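Workplace kitchen tips: living with a machine that does the mugs

We use cookies to remember your text size. Carry on reading and we'll take that as a yes.

I look after the staff kitchens at Trelham, and since February I have been asked the same thing by people at other firms: should we get the arms? My answer is a grumpy maybe. These tips are for whoever ends up running the kitchen afterward, which in most places is the person who ran it before.

Sort the mugs first. We had 254 of them in the cupboards, most left behind by people who had moved on. Tall ones, square ones, one shaped like a boot. Every odd shape is another thing to be set up for, and another reason to call Umbridge, who sold us the system. Box up the strays before anyone comes to install anything.

Put mugs in the rack upside down and leave gaps. You should be doing this by hand anyway. Water that sits in the hollow of a base will run down your sleeve when you turn the mug over, so tip it off over the sink.

Don't stack anything that tapers while it's damp. Two cups nested wet will grip each other by lunchtime. To part them, put cold water in the top one and stand the bottom one in warm water for a minute, then twist gently. No knives.
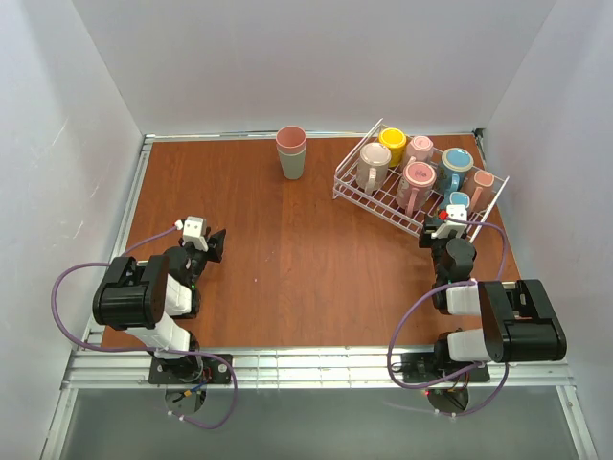 Ask early who does the rest of the job. The sales sheet said the kitchen would save us 600 hours a year. I asked Sewwandi Herath, who did the morning round for years, to write down what she did in a shift. Handling mugs was a small part of it. She also wiped the counters, threw out the old milk and knew which tap dripped. None of that was in the quote, and her hours were still cut when the contract was signed. She got them back in the spring, after the fridge.

Keep cables wiped down. Use a barely damp cloth with the power off, and never a spray. Dust and coffee make a paste that is miserable to get off later.

Treat wood tops gently. Dry standing water right away and oil the surface when it starts to look dull – a thin coat, rubbed in with the grain and left overnight.

Write down every stoppage. A school notebook will do. Ours showed what the monthly report did not, and that notebook is how we got the service fee lowered.

Keep a drying towel and a spare rack in the cupboard. You will want them.

Updated 2020-08-26

Comments

Qusai Boutros: We were promised fewer chores and got different ones. I now have a password for the dishes.

Farzana Debnath: The cold and warm water trick worked on two glasses I'd given up on. Does it work on metal tumblers?

Aarti Vashisht: I think you're a bit hard on it. My wrists are much better since I stopped lifting trays. But yes, get the hours in writing.

Contact: the Kitchen Desk, Trelham | Copyright Trelham Staff Pages | Back to top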